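Carnel Garlic Peeling Tube, Three Months In

December
By Azadeh Hassanpour

The Carnel peeling tube is a sleeve of soft silicone, open at both ends. You put in a few cloves, press down with your palm and roll it on the counter until the skins come off. Mine came from Prondholm, the kitchen store downtown, and I have used it most nights since the fall.

On big supermarket garlic it does well. Four fat cloves take a few seconds, and the skins come off nearly whole. I timed a batch of 43 cloves for pickling and was done in 17 minutes, including the trips to the trash. It rinses clean under the tap, though it does keep the smell. Soaking it in vinegar overnight helped a little.

Small cloves are the weak spot. The slender ones from the middle of the head slide around inside and come out with the skin still tight. Fresh garlic with pinkish skin is worse, as the peel clings and tears into strips. Pressing harder only bruises the clove. For those I go back to thumb and finger over the counter, with a little bowl nearby for the finished ones.
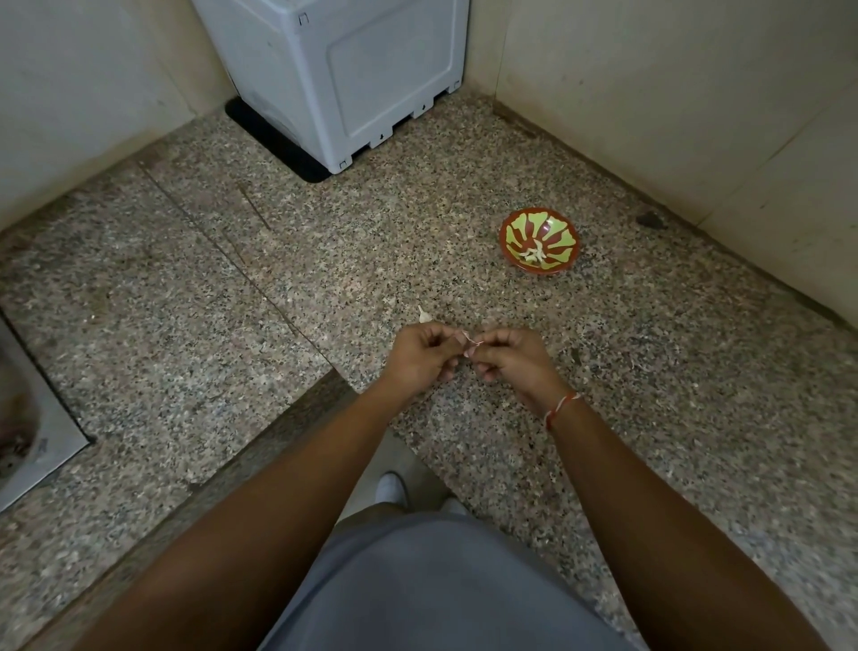 Bahman Rahimi wrote in to say that he cuts the root end off first, leaves the cloves in warm water while he chops the onions, and has never needed a tube of any kind. His only complaint is that wet cloves are slippery under the knife.

I tried his way on a head of small cloves and it worked — slower to start, but fewer torn skins. Dry the cloves before you slice them.

The tube has no seams to split, and mine shows no wear so far. It does pick up lint in a drawer, so I keep it in the cup with the measuring spoons. Esposito makes a shorter one with ridges inside. I found it harder to rinse and gave it away.

Worth buying if you cook with large garlic several times a week. If your garlic is mostly small, keep using your fingers.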